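Learning to sew tissue: a thread
By @dong_stitches
15 April 2023
6 min read
339 likes · 40 replies · 20 shares

1/
Many students wrote to me after my last thread and asked how I practice suturing when I have no operating time. I will try to answer in order. My English is careful but slow, so please be patient with long sentences.

2/
First, who I am. I study in Tatville, second year of surgical training. I grew up in a family of tailors, and I thought this would help me very much. It helped a little. Cloth stays where you put it. Tissue slides, swells and tears, and it does not forgive a needle which enters at a bad angle.

3/
Start with dry material if you are a complete beginner. A foam pad is good, a folded towel is also good. The purpose is only to learn how the needle holder opens and closes in your hand. I did this for two weeks in October and then I became bored, which I think is the correct moment to change.

4/
After that, go to real tissue from the butcher. I use pork and chicken. Ask for pieces with skin or with a smooth outer layer. Tell the butcher it is for practice, they are usually kind and will give you the parts that other customers leave.

5/
Keep the tissue moist while you work. I put a small bowl of salt water beside the board and I wet the surface often. When it dries, it becomes stiff like old leather, and you learn the wrong feeling in your fingers.

6/
Light is a problem with moist tissue. The surface shines, and the shine hides the edge of the incision exactly when you need to see it. Move the lamp to the side and low. I lost many evenings before I tried this simple thing.

7/
Black thread is my choice for practice. It is easy to find against pink tissue, also when you are tired. I have a box of Alent thread from our skills room, already expired for patients, and I have no complaint about it. Blue is fine too. Please do not begin with clear thread, you will become angry.

8/
The line of the cut. Try to make one clean cut with one movement. Two sides of an incision are almost never the same height, one is flat and the other one rises like a small hill. You must take your bite so that both sides meet at the same level. If you only pull harder, the high side will roll over the low side.

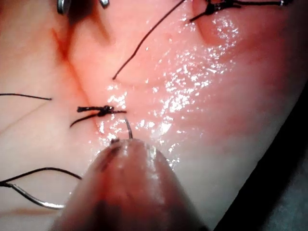 9/ ABOUT TENSION
Look at the upper right, at the shallow dimple near the knot. The stitch pulls the tissue inward there. A little of this you will always see. When the dimple becomes deep and the color around it becomes pale, the knot is too tight, and on a living person this tissue would receive less blood.

10/
My teacher has one sentence for this, and she repeats it to every group: "Approximate, do not strangulate." I believe all the surgical teachers in the world say it. I wrote it on tape and put it on my lamp.

11/
To learn tension, I tie the same stitch three times in the same piece. One too loose, one too tight, one which I think is correct. Then I leave it for ten minutes and look again. Very often the "correct" one was also too tight. My hand likes to pull, maybe because of the tailors.

12/ ABOUT KNOTS
Square knots, please. Left over right, then right over left, and the hands must change direction. If your knot lies crooked and slips when you touch it, you have made a granny knot. I made 100 of them before I believed my friend who told me so.

13/
Use the instrument tie first and the hand tie later. The instrument tie wastes less thread, and thread is not cheap for a student. I set myself a goal of 20 knots in one evening. After this number my quality goes down and I only practice my mistakes.

14/
Put the knot to one side of the incision and do not leave it on top of the line. Choose one side and keep it for the whole row. It looks tidy, and the person who removes the stitches later will be thankful.

15/
Cut ends: not too short, the knot can open. Not too long, they fall across the line and you will catch them with the next stitch. I still catch them. When you see a long strand resting where you want to work, stop and move it away before you take the next bite.

16/ ABOUT THE NEEDLE
A curved needle wants to travel on its own curve. Enter at 90 degrees and turn the wrist. If you push it straight, it bends, and the hole becomes bigger than the thread. I know that everybody has heard this. I heard it also, and I pushed it straight for one month.

17/
Always know where your needle is. Silver metal on a shiny surface is more difficult to see than you expect. Before I look away, also for one second, I say to myself where it is. At the end I count needles and put them in a hard container, never in the kitchen trash.

18/ ABOUT THE BOARD
I pin my tissue to a soft board from Cimetent. You can use cork with plastic film over it. The important thing is that the piece cannot walk away from you when you pull the thread.

19/
Clean everything after. Hot water, soap, then alcohol on the instruments, and dry them open. Raw meat is raw meat, also when you are thinking about surgery. Do not practice on the same table where your roommate will eat breakfast, or at least wash it two times.

20/
Some people asked if silicone pads are better. They are cleaner and they last for months, so for the knots I say yes. For feeling how the edge of a tissue behaves, I still prefer the butcher. I do both in the same week when I have time.

21/
One person asked how long before it looks nice. For me it was five months until I had one row I wanted to show to my teacher. She looked at it, said "the spacing is better," and went to her next case. I was happy for the whole day.

22/
Next thread will be about continuous sutures, which I do not do well yet, so maybe you will teach me. If you have a good method for keeping the same distance between stitches without drawing dots with a pen, please write it under this post.

40 replies
Show more replies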